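Measuring the Dip of a Bedding Plane

Written by Yaneth Escobar for the Plemmont field notes
63 shares | 2 comments

You need a compass-clinometer, a notebook and a clean rock face. Set the magnetic declination before leaving the road.

1. Choose a surface that is part of the outcrop. Loose blocks give false readings.

2. Find the strike. Hold the long edge of the compass level against the plane and read the bearing. Write it with three figures, so 94 degrees becomes 094.

3. Turn the clinometer at right angles to the strike and read the dip. Note the compass direction in which the plane slopes down.

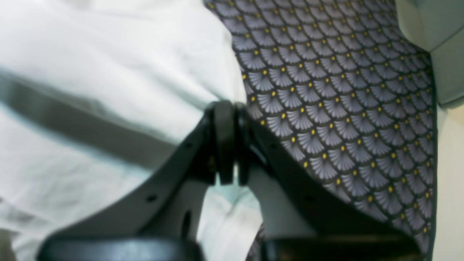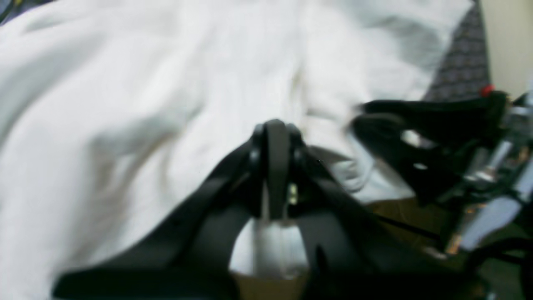

White cloth 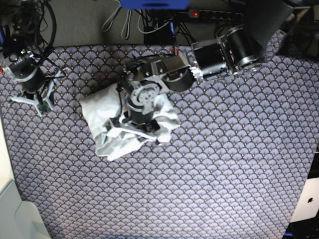 4. Repeat on a second surface nearby. At the Kerka quarry the upper beds are gently folded, and one reading will not represent them.

5. Record the locality number with each pair of readings. Murray Cosgrove's sheet for Huanca, locality 3389, shows the usual layout.

Keep hammers and steel clipboards away from the needle.

Contact Plemmont | Back to top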